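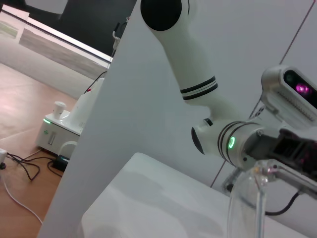
Last updated: 5 August 2024

Pellurora bench kit, vendor day talk. Notes, Senan Moynihan

Start with what they came for. Arm, gripper, sensor head, base unit, one order number. Sold by Gamton, support through Zusov.

Slide 1 — leave it up while people sit down. Point out the green ring on the joint. Green light on the base too. Pink glow is the sensor head. Someone will ask, so say it early.

Clear plastic. Spend time here! Most shops in the room handle clear parts and most have been burned by a demo. Our trial at Ulloa: 200 picks on clear pieces, 111 clean on the first day with factory settings. Not great, say so. After Elfriede redid the lighting and slowed the approach, same 200, 177... check this, her sheet might say different. Don't read out a number untill she confirms.

Cables. Base sits on the floor in our setup, black cables across the boards. Kit ships with no cable tray. Ask Gamton about it from the stage, they'll be in the second row.

Price — don't quote. Send them to the desk.

What we liked: swap the fingers in 119 seconds, one hex key. Teach mode is easy, Elfriede had a new hire on it before lunch.

What we didn't: manual is 377 pages and the index is useless. Vents on the sensor head pick up dust, wipe weekly. Support slow in Febuary, better now.

Would we buy again? Yes for small runs. For anything heavy no, wait for the bigger arm.

Questions. Keep it short, room is booked after us. If they ask about leasing, Elfriede Grabner takes it.

Contact: Senan Moynihan, Ulloa | © 2024 Ulloa | Back to top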